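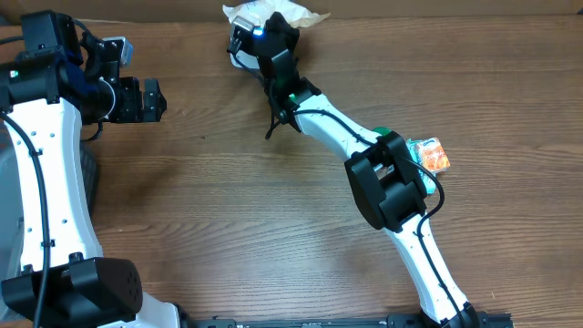 Puesto bimanual Dimum B2 sobre mesa de madera. Pinza izquierda entreabierta; pinza derecha apoyada en una bolsa de plástico translúcido.

Dimum B2 -- Puesto bimanual de sobremesa
Fabricante: Vernurance
Ficha de producto y condiciones de uso. Revisión del 6 de diciembre de 2022

Descripción
El B2 consta de dos brazos articulados de eslabones blancos, carcasas de servo negras y pinza paralela de dos dedos. Está destinado a la manipulación de envases flexibles y artículos pequeños en laboratorios y talleres de formación. Se entrega como cuasi máquina: el integrador debe completar la evaluación de riesgos de la aplicación final antes de la puesta en servicio.

Normas consideradas en el diseño
UNE-EN ISO 12100. Evaluación y reducción del riesgo.
UNE-EN ISO 10218-1 y 10218-2. Robots industriales e integración.
ISO/TS 15066. Funcionamiento colaborativo.
UNE-EN 60204-1. Equipo eléctrico de las máquinas.
La declaración de incorporación se suministra en papel con cada unidad. El cliente que modifique dedos, muñeca o cableado asume la revisión de la evaluación.

Cableado
Los cables discurren por el exterior de los eslabones, sujetos con clips. En codo y muñeca se deja un bucle libre para absorber el giro. El bucle no debe tensarse en ninguna posición extrema ni rozar la mesa. Los clips abiertos o agrietados se sustituyen antes de volver a dar tensión. No se admiten bridas metálicas.

Superficie de trabajo
Mesa rígida, nivelada y sin vibración apreciable. La madera es aceptable si el tablero soporta el par de apriete de la fijación. Solo deben permanecer sobre la mesa las piezas de la tarea en curso. Los paquetes pequeños se colocan separados de los codos: una carcasa en movimiento puede atraparlos contra el tablero -- o empujarlos fuera del alcance de las pinzas.

Manipulación de bolsas y film
1. Aproximar la pinza a velocidad reducida, con los dedos abiertos.
2. Fuerza de cierre máxima: 20 N. Para film fino se recomienda 16 N.
3. No arrastrar la bolsa por debajo de un eslabón.
4. El brazo que no interviene permanece en espera, con la pinza vacía.
5. Si el plástico entra en la articulación de la muñeca, pulsar la parada de emergencia y retirarlo a mano con la alimentación cortada.

Distancias y accesos
Se marcará en el suelo una franja de 50 cm alrededor de la mesa. La parada de emergencia queda accesible desde el puesto del operador sin cruzar dicha franja. Durante la programación manual, una sola persona tiene el mando. La limitación de velocidad no sustituye a la parada.

Mantenimiento
Reapriete de la tornillería de los eslabones: cada 26 semanas.
Revisión visual de cables y clips: al inicio de cada turno.
Comprobación de la parada de emergencia: al inicio de cada turno, con anotación en el registro.
Sustitución de los dedos de la pinza: cuando el desgaste impida el cierre paralelo.

Suministro
Dos brazos, carril de montaje, fuente de alimentación, mando con parada de emergencia y manual en español. La mesa no está incluida. Los dedos de recambio se piden por separado, en juegos de dos.

Responsable técnico: Jarmo Kuusisto
Consultas sobre conformidad: Glória Valente
Distribución y recambios: Gurnham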